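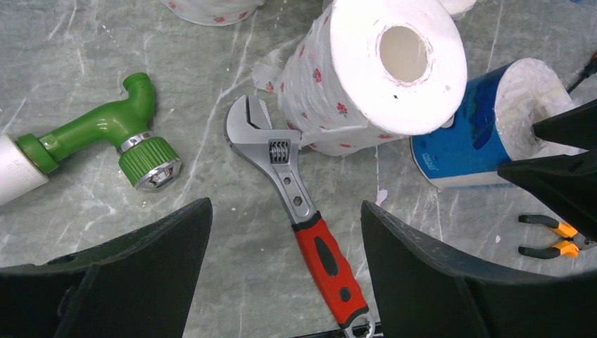 Adjustable wrench on a gray work surface

So your kid wants to play in college and you have no highlight video. I made my first one for my nephew in October, and it took me 40 hours. The second took an evening, so let me save you some time!

Start with full games. Dump every game file into one folder and name each one by opponent and jersey color (coaches will ask which team is yours). I use a free editor called Mindeck, but whatever came with your computer will do.

Watch each game once with a notepad and write down the time of every play you'd want a coach to see. Don't cut anything yet. When you're done, put a star next to the best 20 or so – those are your video.

Now order them. Best play first, second best right after it. My nephew's coach, Abelardo Inga, told me he gives a tape half a minute before he moves on, and he's one of the patient ones.

Before each clip, freeze for two seconds and drop a circle or arrow on your player. Skip the music. Skip the slow motion too, unless it's a goalie save and you just can't resist.

Open with a plain title card: name, class year, position, height, club, phone and email. Keep the whole thing under four minutes, upload it as unlisted, and paste the link near the top of your email to the coach. Then check it on your phone while logged out – I sent a private link to nine schools the first time.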